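The folding room at Stanport went over to the new cells in November, and I've had enough questions from people who used to work there with me that I may as well write it down.

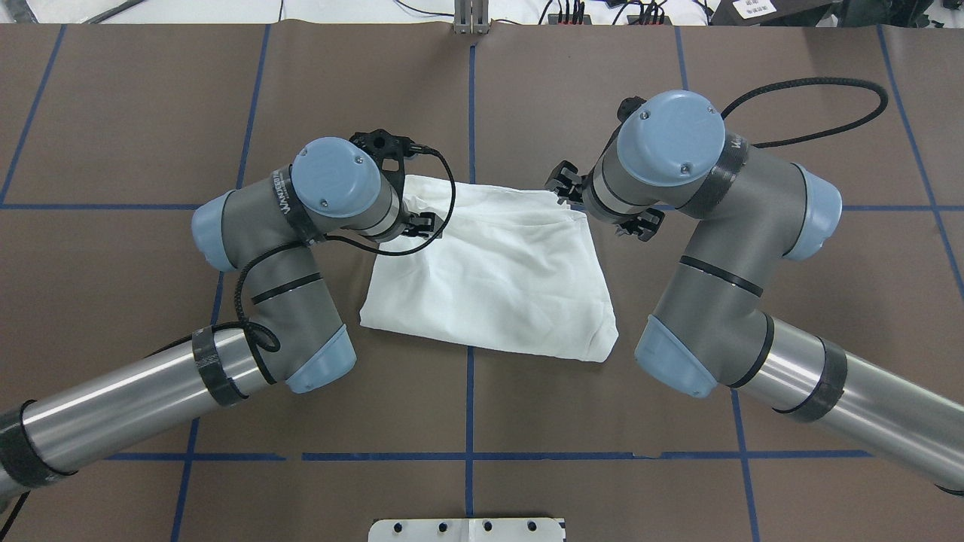
My job title hasn't changed but my day has. I used to fold 215 pieces a shift and now I mind two cells and fold whatever they leave. The blue tape on the table is what I look at most – if a cloth sits well off the middle line I straighten it before the arms start. My shoulders are better for it. I do miss the talk, as there were seven of us along one bench and now we're spread out. Breaks are still 15 minutes.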